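La bandera del balcón, un año después

Llevo desde el domingo dándole vueltas a si escribir esto o no, y al final me he sentado con el segundo café de la mañana y aquí estoy. Los que leéis el blog desde hace tiempo sabéis que no suelo meterme en asuntos del ayuntamiento (para eso ya está el bar), pero lo de la bandera me toca de cerca y creo que merece unas líneas, o unas cuantas, que ya me conocéis.

Para quien no sea de Brerkora, os pongo al día. El año pasado, en el pleno de abril, se aprobó que la bandera arcoíris colgara del balcón del ayuntamiento durante la semana del Orgullo. Salió adelante por un solo voto, después de una discusión larguísima en la que se habló de todo: del color de las macetas, de la reforma de la fachada, de si el mástil aguantaba. Y la bandera se colgó, y no pasó nada. Hizo viento, eso sí, y el martes amaneció enrollada como un cruasán, pero por lo demás el pueblo siguió a lo suyo.

Yo recuerdo muy bien aquella semana. Pasé por la plaza todos los días, incluso cuando no me venía de paso, solo por verla. Me crié aquí en una época en la que estas cosas se decían bajito o no se decían, y a mis años no esperaba emocionarme con un trozo de tela. Pues me emocioné, qué le vamos a hacer. Una tarde me senté en el banco de la fuente con una bolsa de cerezas y me las comí todas mirando hacia arriba.

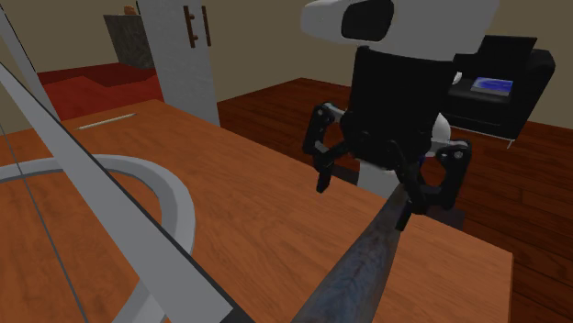
El caso es que este año el equipo de gobierno ha decidido que no haga falta votar nada, y lo que parecía una buena noticia ha acabado siendo un lío. Como no hay acuerdo nuevo, dicen unos, vale el del año pasado. Como el acuerdo hablaba de una semana concreta, dicen otros, ya ha caducado. Y mientras tanto la concejalía contesta a los correos con una frase muy educada que viene a decir que se está estudiando. Yo he mandado dos. A los dos me han respondido lo mismo, con las mismas comas.

La asociación Rurum, que es la que organiza la merienda y el pasacalles, empezó entonces a recoger firmas. Pusieron una mesa los sábados en la puerta del mercado y otra en la calle Nieto, y en tres fines de semana juntaron 703. Puede que a los de ciudad os parezca poca cosa, pero en el padrón somos 2233 vecinos, contando a los bebés y a los que solo vienen a votar y a por aceite. A mí me parece una barbaridad de firmas, y lo digo con orgullo de pueblo además del otro.

Estuve un sábado echando una mano en la de la calle Nieto y me lo pasé de maravilla. Vino gente que yo habría jurado que no firmaría jamás - y me callé la sorpresa como pude, que se me nota todo en la cara. Una señora firmó, se fue a por el pan y volvió con el marido del brazo. Un chico muy joven se quedó un buen rato mirando los folletos sin decir palabra, cogió uno, lo dobló en cuatro y se lo guardó en el bolsillo. También hubo quien pasó de largo, y algún comentario feo, pocos, que no voy a repetir. 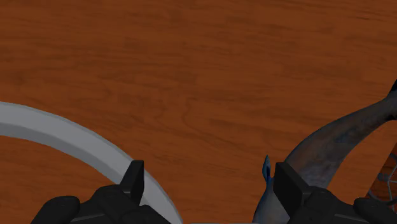 Las firmas se entregaron en el registro y el tema entró en el último pleno, en ruegos y preguntas, que es donde van a parar las cosas cuando ya todo el mundo quiere irse a cenar. Fuimos 56 personas de público. Hubo que traer sillas de la biblioteca y aun así muchos se quedaron de pie al fondo. La pregunta se leyó entera, la respuesta duró menos que la lectura, y nos fuimos a casa sabiendo lo mismo que al llegar.

Lo que me duele, os lo confieso, es la tibieza. A quien vota en contra le puedo discutir, le puedo invitar a un vino y discutirle otra vez. Pero con el «ya veremos» no hay manera. En Troliven, que está a 8 kilómetros y tiene un alcalde de los mismos colores que la nuestra, lo han resuelto con un papel de media página: la bandera se cuelga todos los años y punto. ¿Tan difícil era copiarlo? Si les hace falta, yo se lo paso a máquina.
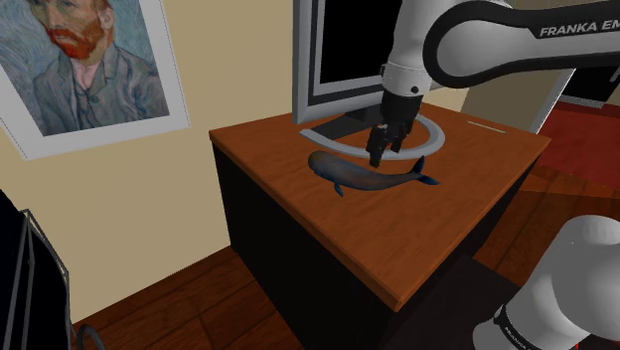 La ballena, sobre la mesa de madera.

También hay que decir que en mayo tenemos elecciones municipales, y que a nadie con un cargo le apetece mojarse a estas alturas. Lo entiendo hasta cierto punto. He leído los programas que han ido echando en los buzones, y la palabra «diversidad» sale en todos, casi siempre al lado de «senderismo». Del balcón, ni media línea.

Así que la idea, por ahora, es sencilla: Rurum ha propuesto que, mientras se aclaran, cada cual cuelgue la suya en casa. Yo ya he sacado la mía del armario y la he planchado (con un paño por encima, que la primera la quemé). Mi balcón da a un callejón por el que pasan cuatro vecinos y el del butano, pero bueno, que la vean ellos.

Si alguien del pueblo quiere una y no sabe dónde conseguirla, que me deje un comentario o me pare por la calle. Y si vais a la reunión del jueves, guardadme sitio cerca de la ventana, que en ese local hace un calor tremendo.

30 de abril de 2019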